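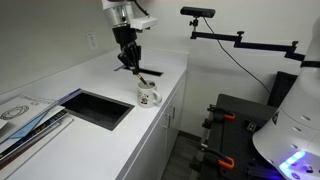
4. The Stirring Task

Nindthorpe > Projects > Student Robotics > Paper, full text

Overview Methods Results Team Downloads

Stirring was the task the students kept coming back to, and it became the part of the course we learned the most from. Figure 1 shows the arm at the counter, with the stick held at a slant and its tip in the mug. The motion looks easy when a person does it. For a first-year team it brings together almost everything taught in the first half of the term: picking a grasp, holding a tool at an angle, moving the tip of the tool where you want it, and knowing when to stop.

Figure 1. The stirring setup, with the multi-fingered gripper holding the stick over the mug. The sensor camera is on the jointed mount at upper right.

4.1 Why a mug

In the first version of the course, written by Cempaka Nair and Ridwan Manurung, students moved foam blocks between trays. It was a safe choice, and most teams finished early and stopped asking questions. A mug changes that. It has a narrow opening and a handle that gets in the way, and it slides if you push on it from the inside. A team that plans only for the gripper and forgets the stick will hit the rim on the first try. We loved how fast this led to good arguments at the whiteboard!

We also decided to leave the counter much as it was. There are openings cut into the surface close to the mug, and papers stay stacked on one side. Students had to work out which parts of the counter the arm could safely pass over and how low it could go, and they had to write those limits down in the plan they handed in before touching the controls.

4.2 Procedure

Teams of two worked in sessions of 50 minutes. Each session began with the stick already in the gripper, placed there by hand, so that the time went to the stirring motion itself. A trial was counted as a success if the arm lowered the tip into the mug, made three full circles, and lifted it out again without tipping the mug or moving it off its mark. Touching the inner wall was allowed. Touching the rim on the way in or out was logged but did not end the trial.

Students wrote their motions in Plellik, the small scripting tool that Syahrul Kusuma built for the course. Plellik lets a team name a point in space, such as "above mug" or "tip at bottom," and then string the points together with a speed for each move. It has no loops in its basic mode. Several teams found this annoying and wrote out every circle by hand, and two of them then asked for loops with a very clear idea of what they wanted loops for – a better lesson than any slide we had prepared.

4.3 Results

Over the term the teams logged 451 trials, and 61 percent of them were successes. The rate in the opening sessions was far lower, and nearly all of the early failures came on the way in. The common cause was the length of the stick. Students measured from the fingers to the tip once, typed in the number, and trusted it for the rest of the session, while the stick slipped a little in the grasp each time it pressed on the bottom of the mug. By the end the tip could be well away from where the script believed it to be.

Teams found their own ways around this. One team added a light touch on the counter before each trial to find the tip again. Another slowed the last part of the descent and stopped a little higher, giving up some depth for a steadier grasp. Maëlle Vachon, who taught the evening group, had her students swap scripts halfway through the term and run each other's code without changes. The swap turned up point names that made sense only to the people who had chosen them, and the scripts written after it were shorter and much easier to read.

The failures in the second half of the term were of a different kind. Most came from circles that were too wide, so that the stick pushed on the wall and carried the mug along with it. We see this as real progress, as those teams had solved the descent and were now working on contact.

4.4 Limits of this task

The success rule says nothing about how well the contents were mixed, and a slow, tiny circle counts the same as a good stir. Sugeng Chin has proposed using colored beads and comparing the top layer before and after. We tried this briefly at Paltholm and liked it, but the beads jammed under the tip often enough that we left those trials out of the totals. The same mug was also used throughout, so we can't say how well the scripts would carry over to a wider or taller one. Section 5 takes up the pouring task, where the choice of container matters even more.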